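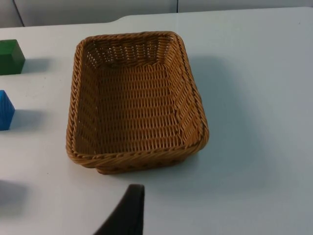
Gripper Comparison, Final Report
Jaqueline Montes and Neema Mushi
5/30/18

We ran 113 trials with 2 grippers, the Lesell and the Somogyi, on the same arm. The task was to put small wooden blocks into a woven basket, which a toddler can manage and which took us most of April.

The Lesell has stiff fingers and strong opinions. It dropped 11 blocks, mostly by squeezing one corner until the block left. The Somogyi dropped 8 but was slower, and twice it hooked the braided rim and took the basket along for the ride.

The wrist camera helped with aiming until shadows got involved. Our color threshold read dark patches on the table as blocks, and Neema spent an evening teaching the Nokley controller otherwise. We would pick the Somogyi, with a heavier basket.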